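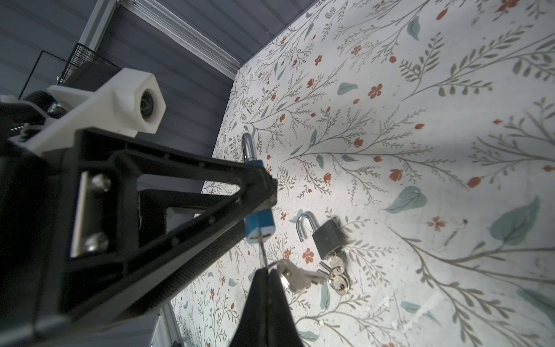
Two padlocks, more keys than I can account for, and the good tablecloth.

I own a shed. It contains a lawnmower, a bag of compost that has set like concrete, and a bicycle that any thief would have to carry home. For this I have built up, over the years, a collection of padlocks that would do a small bank proud.

They live in the drawer under the kettle. Or they did until November, when I went looking for a tea towel and couldn't get the drawer open. Something had wedged itself upright at the back. After ten minutes with a wooden spoon I got it out, and since the drawer was now on the kitchen table anyway, I thought I might as well find out which key belonged to what.

The blue one still has a key in it, with the rest of the bunch dangling off the end. I consider this excellent practice. You can't lose the key to a lock if you never take it out, although I admit it does slightly undermine the lock. I bought it for the side gate when we lived in Carvalho Street, and it has since done a locker at the swimming baths, a trunk, and one winter on the allotment, where it guarded some leeks.

The silver one with the darker body is the Stalliner. I know this because I kept the receipt, which is more than I've done for the boiler. It came from Arard, the hardware shop by the station, in the days when you could go in for a single hinge and come out forty minutes later with a hinge, a mousetrap and an opinion about guttering. It's been lying open for as long as I can remember, and its keys are the brassy ones. At least, they're the ones I've always kept next to it.

Then there's the loose stuff. A key stamped 916, which fits nothing. A key stamped 3208, which fits nothing either but feels more important. I tried them both in the back door, the shed, the meter cupboard and, in a low moment, the biscuit tin. I have put them in an envelope marked KEYS, where they can be useless in private.

The tablecloth, for those who have asked, is a Flondero, bought in a sale. It's the one with the ferns and the little red flowers, and I'm told it is for visitors. There's a faint mark on it. I've tried bicarb, and I've tried putting the fruit bowl on top, and of the two I'd recommend the fruit bowl.

So that's the drawer done. It opens and closes now, and there are tea towels in it – five of them, ironed, which won't last. The blue padlock is going on the shed. The Stalliner I'm keeping in reserve, in case I ever buy a better bicycle. If anyone knows what takes a 3208, I'm in most evenings after six.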